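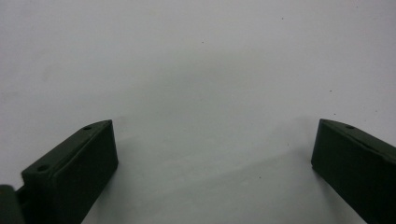
From: Waqas Farooqui
To: Dirumdale workshop list
Subject: Re: Kasen grippers, finger holes and the sachet thing

Irfan, all,

Quick answers, I have to be out the door by 6. Quoting in pieces so I don't skip anything.

Irfan Sial wrote:
> Finally got my pair of Kasen handles together over the weekend that
> wasn't. Trigger feels ok on the left one, the right one is gritty for
> the first bit of travel and then it lets go. Is that the linkage or
> the trigger pivot? Don't want to take the whole thing apart again.

Pivot, almost certainly. Take the trigger out (one pin) and look at the bore. The printed hole comes out tight at the seam and the pin drags on it. Run a drill bit through by hand, don't use the power drill, I did and now I have a trigger that rattles. Then a bit of dry lube. If it's still gritty with the trigger out and you're pushing the link with your thumb, ok then it's the linkage, write back.

Check it's not the cable too. If the cable is pulled tight where it leaves the handle it can put side load on the whole inside, feels exactly like grit. Took me an evening to work that out.

> Second thing. The holes on the slanted face of the fingers. The
> drawing on the list shows them plain and yours have the brass in them.
> Do I need the brass? I have none and the Ghauri order is going to take
> forever.

Not to get going, no. The brass is for when you swap fingers a lot. Screwing straight into the green stuff works for a while and then the hole goes oval and the finger wobbles, and you start blaming the encoder. If you're putting them on once and leaving them, skip it. Add later, you only have to open the hole up a touch.

If you do put them in: set the flange flush or a hair under. Mine on the first set sat proud and caught on everything, bags especially. Press them from the outside face. Arbor press in the back room, lowest setting, go slow. I split a finger with the hammer.

> Third. Nolora in green or the gray? Somebody said the gray is stiffer.

It is stiffer and I didn't like it. Slides off anything shiny. The dark green gives a little at the tip, and that's what I wanted. The gray is ok for the linkage arms if you have a spool open already but I wouldn't buy one for it. Slow first layer, dry the spool, all the usual. The green strings like crazy if it's been sitting out on the shelf over June, and ours had.

> Fourth and last, what are you using it ON. I have been picking up the
> same foam block for days and I can't tell anymore if the thing is any
> good or if I just got good at the foam block.

Ha. Yes. Foam block tells you nothing, it squashes, everything grips it. This is the one I actualy wanted to write about, so longer.

I moved to the tall dispenser with the clear bottom. You know the one, cream top, always full of papers and cards and bits. Put it in the middle of the square table, red balls down the front of it so the tracking has something to hold on to, and work it with both hands.

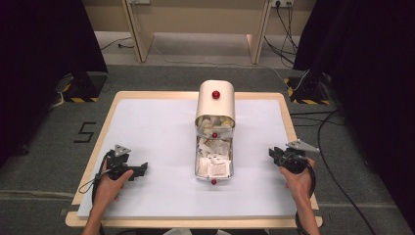
Two hands is the part that makes it hard. One gripper on its own I can more or less do anything with by now. With both you're steadying with the left and reaching with the right and the moment the left relaxes a little the box walks. It's light. You don't notice until the right hand is off by a finger width. I stopped trying to be delicate with the left and now I just lean it on the side of the box with the jaws open, much better.

Things I'd tell you before you set yours up:

The triangular plates on top have to be tight. Properly tight. Mine were finger tight because I kept taking them off, and one of them turned a few degrees during a run and I threw out a whole evening. Put a pen mark across plate and body so you can see if it moved. If the line is broken, stop.

Cables. Let them hang off the wrist side and give yourself a loose loop. I had them taped down the forearm at first, looked very neat, and every time I bent my wrist it tugged the gripper round. The loop gets in the way a bit when you cross hands. Don't cross hands.

Red balls: the one at the bottom front edge is the one you will knock. Over and over. Hot glue is no good on it. I'm on the double sided foam tape now, so far so good, ask me in a month. Somebody suggested moving it up the side, but then the top two and that one are bunched together and the tilt gets noisy. So it stays at the bottom and I keep bumping it.

Chair height. Sounds dumb. If your elbows are below the table you'll be pulling up on everything without knowing it and the numbers all lean one way.

Numbers, since you'll ask. Trigger full open reads 900 on mine and fully closed reads 100. Yours will be different, the magnet never ends up in quite the same spot. Write them on tape on the handle, left and right seperately. I set the software to treat anything under 600 as "starting to close", seems to match what my finger feels. If you swap fingers do it again. Takes 10 minutes and I skipped it twice and was sorry twice.

OK the small stuff. After the box I went to the sachets, and that's where I'd go next if I were you, straight after the foam.

They're awful. In a good way. They look easy, they're just flat paper things. But the full ones bulge in the middle and go thin at the seam, so if you take the seam it folds over and if you take the belly it rolls. Wrinkled ones are easier than flat ones, something for the tips to bite on. And they're in a heap so whatever you pull, the neighbor moves.

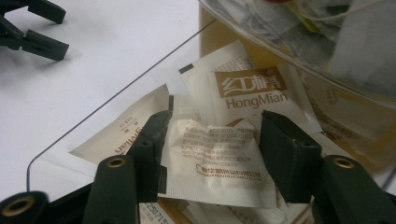
What works for me is coming in with both tips low and nearly square to the sachet, touching one side first, then bringing the other in. Not both together. When both come in at the same time it hops. Touch, wait, close. If you feel the tip pad bend you've gone too far, back off a bit and lift from there.

I use the HongMian ones only as there's a box of them in the kitchen cupboard, anything similar will do. Printed side up or down makes no difference to the grip that I can tell. Does make a difference if you're going through the recordings later and want to know which one you had hold of, so I try to leave a few with the name facing up.

Clear stuff is a pain. The acrylic sheet is nearly invisible on the white tabletop, I've caught a fingertip on the edge of it more than I'd like. Same with the clear container if it's close to the pile, you see the sachet through it and go for it and clunk. Thinking of running a line of colored tape along the edge of the sheet. Haven't done it. If someone has a thin roll leave it in the green drawer please.

And park the spare gripper further off than you think if you're working one-handed. With the jaws pointing in toward the work it eats half your table.

Back to the fingers for a second as I changed something since the last files. The inner face used to have ridges. Took them off, they're plain now. Ridges were great on the foam block (see, the foam block lies) and hopeless on paper, they'd ride up on the high spots and touch nothing in between. Flat face, squared tip. The slant on the top is the same angle as before so your old mounts still fit. The holes haven't moved. If anyone has printed the ridged ones and is happy with them keep them, I'm not saying bin them.

I want to try one more thing with the tip, a very small chamfer on the corner, so it can get under a sachet that's lying dead flat on the table. Right now the flat ones alone on bare white tabletop are the only ones I really can't do. Push it to an edge and tip it, that's the only way I have. Irfan if you get there before me tell me what you did.

Whoever has the caliper from the print bench, I need it for this. No questions.

> Oh and is the taped number on the floor by the table important, can I
> move the table?

The 5? Leave the table where it is please. The stands are lined up to that spot and it takes forever to get them right again. If you need the floor, ask me first. Stepping over the cables is fine, just don't kick the one that comes round by the right side. The carpet hides it and I've had the plug out of the wall strip already.

> I'm in most evenings after 7 if you want to look at the right hand
> one together. Bring the brass if you have spare.

Can do, not tonight. I've got some brass left over from the Ghauri bag, enough for one pair if we don't wreck any. Bring both handles, not just the bad one, easier to compare. And the pin, don't lose the pin, it's a stupid size.

Files with the flat face are in the Kasen folder, the newest ones, ignore anything with "old" in the name, and ignore the one called final as well, that's ridged.

Gotta go

Waqas

> --
> Irfan Sial
> Dirumdale, bench by the window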